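Notebook entry, June, afternoon session
Task: fruit to tray, two arms, remote control in simulation

Purpose. To record a first usable set of demonstrations for the fruit task before the Edora bench is released to us. All runs were made in the Flivau scene with the brown table, the operator driving both arms from the hand controllers. I. Wike operated; the writer kept the log and marked the runs.

Procedure. The operator starts with both grippers open and clear of the table. The right arm is brought to the near rim of the black tray and held there. The left arm collects the fruit one piece at a time. The order is left to the operator, provided that it is spoken aloud at the start so that the log can be checked against it. A run is closed when the last piece has been released and both arms have been drawn back.

Results. 40 runs attempted, 17 kept. The kept runs come to 3,268 recorded steps after trimming the idle period at the start of each. The longest kept run was 688 steps and should probably be looked at again before it goes into training, as the operator paused twice to change his grip on the left controller.

Rejected runs fall mainly under two heads. In the first, the banana was approached along its length and slid away from the fingers. Turning the wrist across the curve before descending was found to be more dependable, and the operator adopted this for the later runs. In the second, the right gripper was lowered too far and shifted the tray while the left arm was still carrying. A small offset on the right controller has been requested from Begay.

Delay between hand and arm was acceptable throughout. It became noticeable only when both arms moved together — the left wrist in particular appeared to lag on quick turns. The settings file has been saved under Trurura, second version; the first version has the old finger limits and should not be used.

To do. Repeat with the starting positions of the fruit varied more widely. Agree whether the right arm must touch the rim in every run or may simply wait beside it. Ask for a second operator, so that the set does not carry one person's habits only.

The view below is from the afternoon session, left gripper carrying and right gripper at the tray.
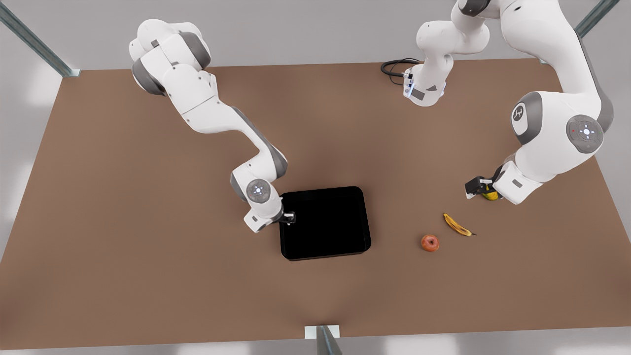 Verna Doucet, on reading the entry, asked that the rejected runs be kept in a separate folder and not deleted. The ones in which the banana slid away would be of use, she wrote, when we come to teach recovery from a missed grasp, and she would prefer that the operator carry on after a miss in future instead of stopping the run.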